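Vadden opens Stoltley test room for tableware glazes and printed decoration

STOLTLEY, Tuesday – Vadden, which tests household ceramics for makers and importers, has opened a test room at its Stoltley site for glazed and printed tableware. The room takes in work previously sent to the company's laboratory in Pestambridge and adds equipment for measuring wear on decorated surfaces. It has been accepting samples since June.

The new room covers 276 square metres and is divided into a wet area, a dry area and a store held at constant temperature. Staff from Pestambridge who worked on ceramics have moved to Stoltley. The Pestambridge laboratory remains open and will continue to test glass and enamelled steel.
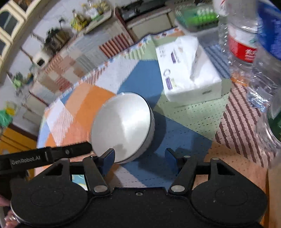
Samples are booked in on arrival, weighed and checked for chips, pinholes and crawling of the glaze before any other work starts. Pieces that fail the first check are reported to the client within one working day and held until instructions are received. All other pieces go forward to acid contact, repeated washing, heat shock or abrasion, according to the schedule agreed with the client.

For acid contact, pieces are filled or immersed and left covered for the set period, after which the liquid is drawn off and measured for lead and cadmium. Flatware and hollowware are reported separately. Rims are tested on their own where decoration comes close to the lip.

"The wash test is the one clients ask about most, and it is also the slowest," said Gisela Daza, head of ceramics at Vadden. "We can now run 232 pieces at a time. At Pestambridge the queue was set by the number of racks, and a large range had to be split over several runs."
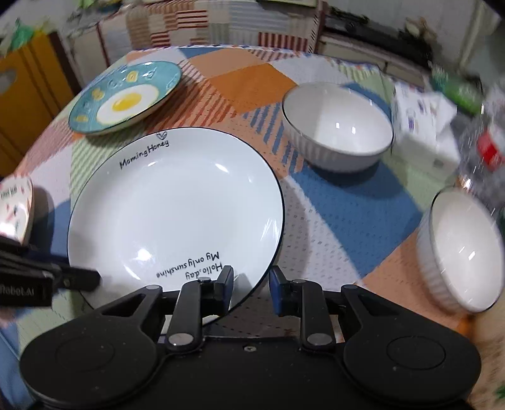
Wash cycles use a fixed detergent dose and water of known hardness. Pieces are taken out at set points and compared with an unwashed piece from the same batch under standard light. Loss of gloss, change of colour and loss of print are each graded from 0 to 5. Two members of staff grade every piece separately – where their grades differ by more than one step, a third person grades it without sight of the first two results.

Vadden has also revised its sampling rules. Clients are now asked to send at least four pieces of each shape and decoration, all from normal production. Hand-picked or pre-production pieces will be accepted for advice work only and will not be given a full report.

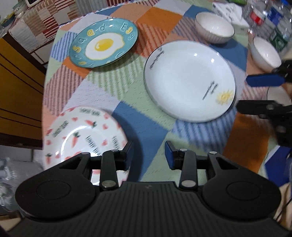
Grading of decoration has been rewritten to deal with mixed designs. Under the old form, a piece received one grade for its whole surface, which hid differences between the centre and the border. The new form splits the surface into zones. A teal plate with a printed fried egg at the centre and raised letters around the border, for instance, would be graded in two zones, and the raised letters would be checked for wear along their upper edges. A large white plate with a thin black rim would have its rim graded apart from the well. Zone grades are listed in full in the report and are not averaged.

The zone method was drawn up with Villanueva, a maker of glazes and ceramic colours, which supplied test tiles for the trial runs. "An average tells a decorator very little," said Ulises Salinas, technical manager at Villanueva. "With separate grades we can see whether the colour or the firing needs changing."

Price lists, booking forms and the revised sampling rules are available from Vadden on request. Reports issued under the old form remain valid and will not be regraded unless the client sends new samples.

ENDS

Notes to editors

Vadden tests ceramics, glass and enamelled steel for household use. It has sites at Stoltley and Pestambridge.

Press enquiries should be sent to the Vadden press office at Stoltley.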